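Keeping a Game Console Clean, Quiet and Out of the Way

I've had the same console under the TV since we moved to Endbridge, and for the first couple of years I did precisely nothing to look after it. It sat in a cubby with a door on it, on carpet, next to a heating vent. Then one August evening it started roaring like a hair dryer halfway through a boss fight and shut itself off. I lost an hour of progress and I was so mad I pulled the whole TV stand apart that same night. These are the things I do now, more or less in the order I figured them out.

Get it out of the cubby

If your console lives in a cabinet with a closed back, that's the first thing to fix. I cut a hole in the back panel of mine with a jigsaw, big enough to put my fist through, and leave the door open whenever it's on. Heat comes out the back of most of them, so a hole in the side won't do a whole lot. If you rent or you like your furniture the way it is, just put the thing on top. Mine ended up on top anyway, after all that sawing.

Keep it up off carpet too. I used a cheap bamboo cutting board for a long time and it worked fine. Now it sits on a little shelf riser from Wevis that was meant for spice jars.

Dusting, the lazy version

Once a month I unplug everything, let it sit until it's cool, and go over the vents with a soft paintbrush. A one-inch trim brush is perfect, but a clean makeup brush is just as good. Hold the vacuum hose near the brush while you work, not touching the console, so the dust goes up the hose instead of back into the slots. I used to skip the vacuum and all I did was move the fluff from one side to the other.

Canned air is fine in short bursts. Keep the can upright! If you tip it you get that freezing liquid spitting out, and you don't want it anywhere near a circuit board. If you can see a fan blade through the vent, don't let the air spin it like crazy. Some people poke a toothpick in to hold it still. I just use shorter puffs and stay farther back.

Please don't wipe the vents with a wet cloth. I did it once and made a kind of gray felt that took me forever to pick out with tweezers.

Sticky controllers

Okay, this is the one I get asked for the most, probably because everyone eats chips while they play. You need a small bowl, a kitchen sponge you haven't used on dishes yet, some rubbing alcohol, cotton swabs and a wooden toothpick. Turn the controller off and take the batteries out if they come out.

Run the toothpick around the seam where the two halves of the shell meet. You'll be disgusted, I promise. Then dip a swab in the alcohol, squeeze it out, and go around each button while pressing it down a few times with your other hand. Do the sticks last, tilting them all the way over in each direction so you can get at the ring underneath.
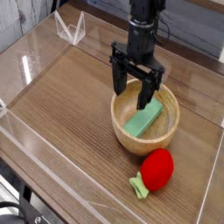
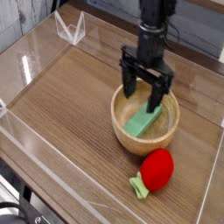

For the grips and the flat parts, get the sponge barely damp with water and one drop of dish soap and wring it until nothing comes out. Use the soft side only. The scrubby side will take the texture right off the plastic and leave a shiny patch, and there's no bringing it back. Dry it with an old T-shirt and leave it alone for an hour before you put the batteries back.

If the grips are that rubbery stuff that goes tacky with age, the alcohol will take some of it off. On an old pair of mine I went ahead and rubbed off the whole coating, which took an entire evening, and they feel better for it. Try a spot on the back first.

Discs

Wipe from the center straight out to the edge, never in circles. Microfiber, the kind for glasses. If it's jam or soda, a little water on the cloth first. I've never had any luck with toothpaste on scratches and I've ruined one racing game finding that out, so I'd take it to a shop with a resurfacing machine. Mine charges less than a used copy would cost.

Cables

Label both ends. I use bread tags, the flat plastic ones, with a marker - they clip right on and they're free. Leave some slack behind the console so you can slide it forward to clean without yanking the HDMI plug, which is the one part on mine I really don't want to pay to replace.

I bought a bag of 100 hook-and-loop ties a long time ago and I'm still working through it. Zip ties look neater but you'll be cutting them off the first time you add a headset charger.

Storage space, while you're at it

Not exactly cleaning, but I do it on the same day. Sort your games by size and be tough about it. I had a fishing game called Brarora installed for two years that I'd played twice, and it was taking up 40 gigabytes. Your saves are usually kept separate from the game itself, but check that before you delete, especially if you don't pay for cloud backup.

Clear out your screenshots and clips too. I had 3,843 of them! Most were me hitting the share button by accident in the middle of a fight. I kept 13.

Noise

If the fan is still loud after a good brushing, feel the back while it's running. Hot air and plenty of it means the fan is doing its job and the room is just warm. Hardly any air means there's dust packed deeper in, and at that point I'd look up whether opening it affects your warranty before you go near a screwdriver. A rattle is sometimes only the console buzzing against the shelf. Four felt furniture pads under the corners fixed mine, just make sure you don't cover a vent on the bottom.

Next time I'll go through headset ear pads, which I've put off because mine are flaking all over the couch.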